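2018-10-23

I write this in the evening, with tea, and my right thumb is still sore. Today was the day of the fault, so I want to put down everything before I forget the order of it.

We were still on the organizer box job for Lirside. The work is simple to say: open the gray box, put small things into the compartments, take them out again, close the lid. We do it with the two hand-held grippers, and the recordings go to the team that teaches the arm at Plokon. I was at the table from the morning.
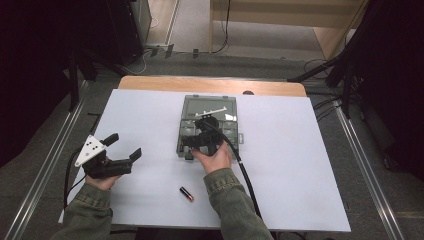
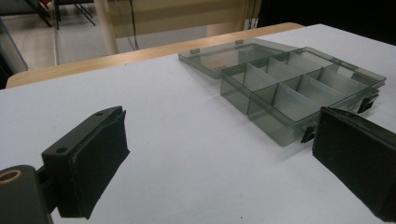
The gray organizer on the table, lid open, with the grippers.

The first hours were normal. I had planned 300 recordings for this week and I was at number 102 when I felt it. I closed the right gripper on one battery and the battery was held, this was fine. Then I let the trigger go, and the fingers did not open. They stayed closed for maybe one breath, and then they opened very fast, and the battery jumped to the floor and rolled under the table. I thought I had done something wrong with my hand. I repeated it slowly and it was good. I repeated it again and it was good again. So I did what I should not do, and I continued.

At 105 it happened again, and this time my left hand was close, because I was holding the box still from the side. The fingers closed when I did not ask them to close. They caught the side of my thumb. It is not a serious injury, there is no blood, only a red line and now some blue color. But I was surprised how strong it was. I had always thought about these grippers as a kind of kitchen tongs. They have a motor inside, and a motor does not know what is a battery and what is a thumb.

(I see I wrote that my left hand was close. It was the right thumb which was caught, so I must have changed hands before. I leave both sentences here, because tomorrow I must write the report and I have to remember correctly which hand was where. I think I had passed the gripper to my left hand to rest the right one. Yes, I am now quite sure of it.)

I pulled the power plug from the wall. The stop button was nearer, but I did not think of it, and this also belongs in the report.

Pushpa Pathak came from the other room when I called. She looked first at my thumb and only after that at the machine, and I was grateful for this. Then she sat down and read the log with me. The log had 2735 lines from the morning, and the error was there much earlier than I felt it. Three times the position of the fingers was lost for a short moment, and each time the controller kept the last value it knew and waited. When the signal came back, it tried to arrive at the new position in one jump. This explains the fast opening, and also the closing.

Why the signal was lost, we know only partly. Pushpa moved the cable gently near the place where it enters the gripper, and the value on the screen disappeared and came back. So it is the cable, or the connector inside. The cable is thick and does not like to bend, and with this box I turn my wrist more than with the Trirkum parts we did before. I believe it got tired from the turning. Pushpa thinks the connector was never pushed in fully after the last repair. We will see when we open it. If she is right I will have to say sorry to Lodhi, where the repair was made, no, the opposite, they will have to say sorry to us. It is late and my sentences go around.

What bothers me more than the cable is the software. A lost signal should mean stop. It should not mean wait and then run. I said this in December of last year, when the first version came, and the answer was that it would be changed later. I did not ask again, so a part of this is mine.

Decided today with Pushpa:
The right gripper is not used until it is opened and checked.
All the recordings from this morning are marked as doubtful, also those which look good.
The speed after a lost signal will be limited. She wrote to Plokon before lunch and they answered quickly, which does not happen often.
No free hand near the fingers when the power is on. If the box slides, we put something under it.

I am a little sad about the recordings. Some of them were the best I have made, very smooth. Pushpa says we can perhaps save those from before the first error in the log, but somebody has to look at each one, and I think this somebody is me.

In the afternoon I only sorted files and found the battery. It was by the leg of the table.

Thumb: cold water two times, can bend it, hurts when I press the space key. Must ask tomorrow where is the accident book.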